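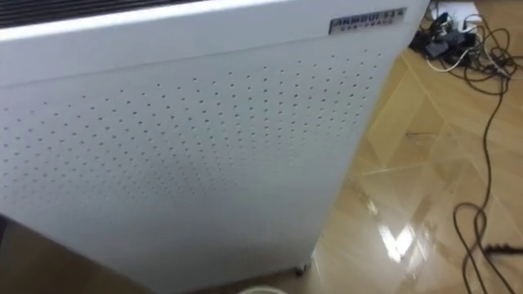
Figure 3. White air purifier with a dark top grille and a small nameplate at the upper right of the front face.

4.2 Surnames that change between one record and the next

We come now to the part of the work that took the longest, and that we enjoyed the most - following families through records in which their own name would not stay put. Of the 491 household entries we copied from the parish books and the later civil registers, a good many belong to people whose surname is spelled two or three ways within a single lifetime. The Funitetti family is the clearest case. The grandfather signs his marriage entry with a double t, the clerk who wrote down the births of his children used only one, and by the time the youngest son bought his house lot the name had lost its last syllable as well.

Anyone who has looked for their own people in old books will know how easy it is to lose a family at this point. Our first pass, which matched on surname alone, split the Funitettis into separate families and gave one poor widow no children at all. Saron Demissie, who read most of the baptism books for us, suggested that we set the surname aside and begin with the godparents. Godparents in these villages were nearly always kin or close neighbors, and their names turn up again and again beside the same parents - so that even when the clerk made a mess of the father's name, the company he kept gave him away.

We therefore linked two entries only when they shared a godparent or a house number, and when the ages given fell within 10 years of each other. That may sound generous, but ages in the burial books are often little more than a guess made by whoever came to report the death. One man in the Liang line is 50 in the tax list and a good deal younger in the burial book that follows it, and we are quite sure he is the same man, as his wife and both daughters are named each time.

The Erari entries gave us a different kind of trouble. Here the spelling hardly moves, but the same few first names were handed down so faithfully that cousins of nearly the same age can be told apart only by their mothers. We left 25 of these entries unlinked, and they are marked as open in the family tables. Descendants who hold letters or a family Bible may well be able to settle some of them, and we would be very glad to hear from them.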